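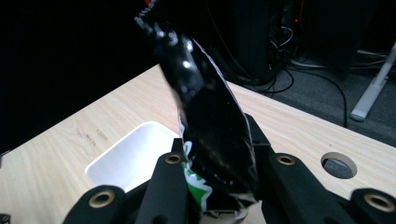
A black snack bag, silvery on the inside.

Soft plastics are back on the agenda

Last updated: October

I went through my own bin before writing this, so I can't be too high and mighty. Chip bags, mostly! Plus a bread bag, two muesli bar wrappers and the crinkly sleeve from a packet of rice crackers I don't remember buying.

The shiny ones are the trouble. Anything with that silvery lining looks like foil, so people pop it in with the cans, and it jams things up at the other end. Try the scrunch test — squash it in your fist and let go. If it springs back it's plastic film with a metallic coating, and it doesn't belong in the yellow-lid bin. Real foil stays in a ball.

We now have a drop-off tub for them in the foyer at Wilomia, next to the battery bucket. Jianguo Dai built the stand for it out of an old bookshelf and it's very sturdy (please stop sitting on it). The tub takes chip bags, lolly bags, biscuit wrappers, bread bags and frozen veg bags. Shake the crumbs out first, and give anything greasy a quick wipe. We had ants in August and I'm not keen to meet them again.

Please don't twist them up or tie them in those clever little knots. I know it saves space, I've done it for years, but they need to go in flat. Shigeru Hirano reckons smoothing them over the edge of the bench is quickest, and he got through 35 in one lunch break, so I'm taking his word for it.

We need around 2000 for the first pick-up, and after that the driver will call in whenever the tub is full. Bring yours in any time the foyer's open, before 5 pm. If the tub's overflowing there are spare sacks in the cupboard under the noticeboard — just start a new one and leave the full one beside the stand.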